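Burger night for the rowing club – how do you lay it all out?

Treasa Egan
October 27, 2020
Evening all! We're doing burgers at Wandthorpe in November, 108 of them, and last year the buns went soggy before anyone sat down. I'm thinking a lined tray each, bottom bun on the paper with the toasted side up, and everything else waiting in clear racks beside it. 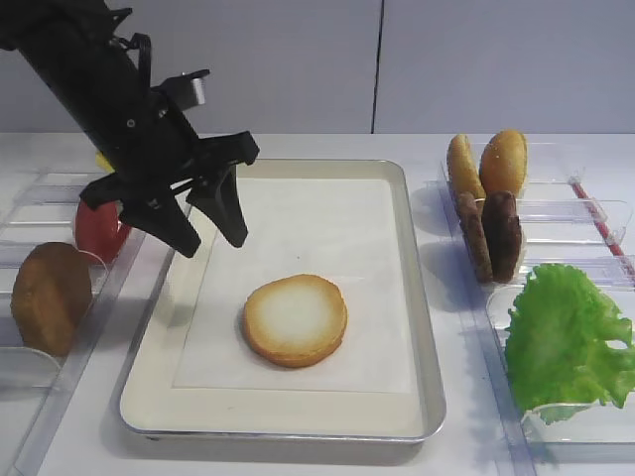
Re: Burger night

Lorcan Noonan
Lovely idea, Treasa, and I do like the patties stood on edge, but I'd keep the bun off the tray till the last minute – paper first, then wait. 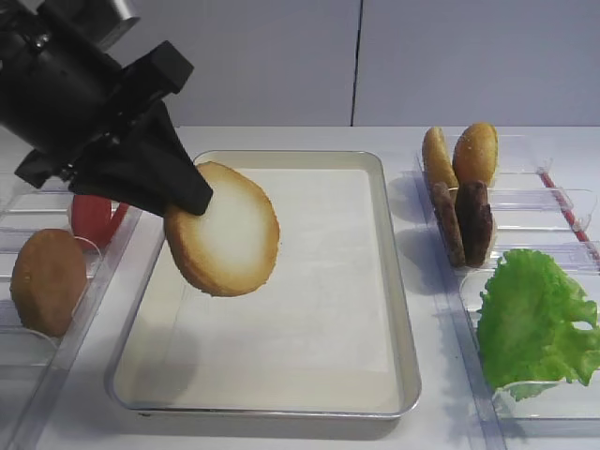 My mum always said bread left sitting out goes sad, and I've found it does, even a well toasted one.

kekach_kitchen
Have to disagree, Lorcan! With a queue you want bases down early. Tomato and cheese stand up nicely in a rack too, so you can just grab and go.

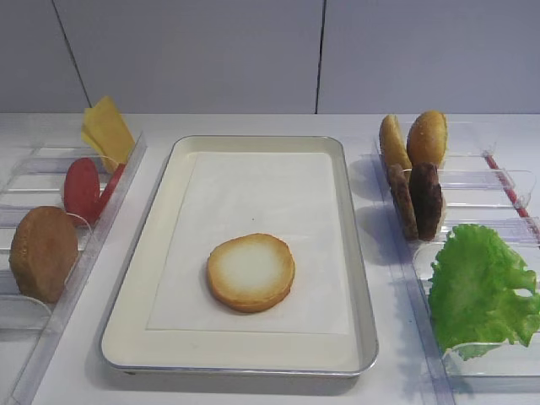
How many trays should be out at once?
Three per person building, I'd say, and no more than that or you'll lose track of who wanted cheese.

Treasa Egan
Three it is, then. I'm still fretting over the lettuce, mind you – the big frilly leaves flop into whatever is next door.

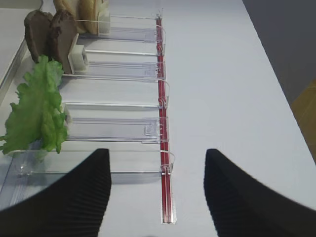

Scanlon
Tear them smaller, love, and give them a lane to themselves at the end.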